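Chapter 4
Counting the Tickets: Combinations and the Price of Coverage

What you will work on in this chapter

How to count the number of different tickets a drawing allows
What a full wheel is and what it costs
What an abbreviated wheel gives up in exchange for a lower cost
How to read a guarantee printed with a number system
Why past drawings do not change the count

Before you start

You should be able to multiply and divide whole numbers and to simplify a fraction before multiplying it out. The factorial sign (!) was introduced in Chapter 3. If you skipped that chapter, read the section on arranging objects in a row before going on.

4.1 A small drawing to begin with

The town of Tridville runs a drawing each February to raise money for its public pool. A player marks five numbers on a card, and the numbers run from 1 to 30. Five balls are drawn without being put back. The order in which they come out does not matter. A card marked 2, 9, 14, 21, 28 is the same card as one marked 28, 21, 14, 9, 2, and the clerk who checks them treats them as the same.

How many different cards are possible? Start by pretending that order does matter. There are 30 choices for the first number, 29 for the second, 28 for the third, 27 for the fourth and 26 for the fifth. Multiply these:

30 x 29 x 28 x 27 x 26 = 17,100,720

This counts every card many times over. Five numbers can be written in 5 x 4 x 3 x 2 x 1 = 120 different orders, and each order was counted separately. Divide to remove the repeats:

17,100,720 / 120 = 142,506

So there are 142,506 different cards. A player who buys one card has one chance in 142,506 of matching all five numbers. A player who buys 200 different cards has 200 chances in 142,506, or one in 712.53. If two of those cards carry the same five numbers, they count as one card for this purpose.

The result is written C(30, 5) and read "30 choose 5." In general, the number of ways to choose k numbers from a set of n is

C(n, k) = n! / (k! x (n - k)!)

You will rarely want to work out the factorials in full. Cancel first, as we did above when we wrote only the top five factors.

4.2 The full wheel

Some players have more favorite numbers than a card will hold. Suppose a Tridville player likes eight numbers and wants to play every possible card that can be made from them. The number of cards needed is

C(8, 5) = (8 x 7 x 6) / (3 x 2 x 1) = 56

A set of cards built this way is called a full wheel. It carries a simple guarantee: if all five drawn numbers are among the eight chosen, one of the 56 cards will match all five. Cards in Tridville cost $2 each, so this full wheel costs $112.

The cost climbs quickly as numbers are added. Nine numbers need 126 cards and cost $252. Ten numbers need 252 cards and cost $504. With twelve numbers the player needs 792 cards and has to find $1,584, for a drawing that may not pay much more than that after the prize is shared. 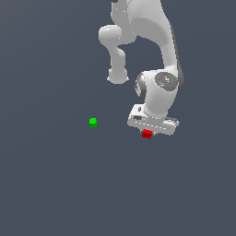

Notice what the guarantee depends on. It applies only when the drawn numbers fall inside the player's group. For the eight-number wheel, that happens in 56 of the 142,506 possible drawings. In all the others the player cannot match five, though smaller prizes may still be possible. The wheel has given this player 56 different cards and therefore 56 chances in 142,506, the same as any other 56 different cards would have given.

Students often find this hard to accept at first. A wheel looks organized, and 56 cards filled in at random do not. Each card in either set is still one of 142,506 equally likely results. Where the two sets differ is in how the smaller prizes are spread. The cards in a wheel share many numbers, so they tend to win together or lose together. Section 4.5 returns to this point with a table.

4.3 Abbreviated wheels

An abbreviated wheel uses fewer cards than the full wheel and makes a weaker promise. The usual form of the promise is "at least k matches on one card if m of your numbers are drawn." A player reading it should look for two figures, the number of matches promised and the number of drawn numbers that must be in the group before the promise applies.

Consider a very small case. A player picks six numbers, which we will label A through F. The full wheel takes C(6, 5) = 6 cards. Each card leaves out exactly one of the six letters. Now suppose the player buys only one card, ABCDE. If all five drawn numbers are among the six, at most one of them is missing from the card, because the card leaves out only F. The single card must therefore match at least four. It has cut the cost from $12 to $2 and reduced the guarantee from five matches to four.

Larger wheels work on the same idea, but finding the smallest set of cards for a given promise can be very difficult. For many group sizes the smallest possible set is not known. Published tables give the best set found so far.

4.4 What past drawings tell you

Many players keep records. A player who has logged 647 drawings of a daily game may notice that some numbers have come up more often than others, and may call these "active" or "hot." Uneven counts are expected. If every number had appeared exactly the same number of times, that would be a far stranger record.

If the balls are fair and each drawing is separate from the last, every card has the same chance at every drawing. Nothing in the formula for C(n, k) has a place for earlier results.

Terms introduced so far

Combination: a selection in which order does not matter.
Full wheel: every card that can be made from a chosen group of numbers.
Abbreviated wheel: a smaller set of cards with a stated, weaker guarantee.
Coverage: the share of all possible results that a set of cards includes.

Warm-up problems

1. The Droscombe drawing uses 3 numbers chosen from 20. Find the number of different cards.
2. A Droscombe player wants a full wheel on seven numbers. How many cards are needed?
3. Cards in Droscombe cost $3. Find the cost of the wheel in problem 2, and then the cost of buying every possible card.
4. The Mivden drawing uses 4 numbers chosen from 25. A player buys 200 different cards. Write the chance of matching all four as a fraction in lowest terms.
5. Explain why a player with two identical Mivden cards does not have twice the chance of matching all four numbers.

Answers to problems 1, 2 and 4 are at the back of the book.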